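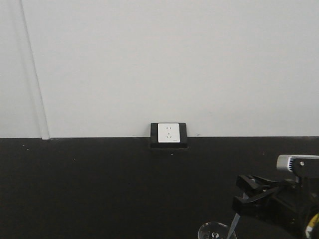

2 min read

We passed 2843 demonstrations for the Jarkent set in October, and 2251 survived review. Sihan Yu rejected most of the rest for pauses at the start. The clear glass stays in the task — its rim is only a thin highlight against the black surface, and the policy needs examples that hard. The rod or straw is pale and translucent, so the labels for it take longer.

Next I want 12 new start poses per operator. Suqin Dong is rewriting the reset script.

Print | E-mail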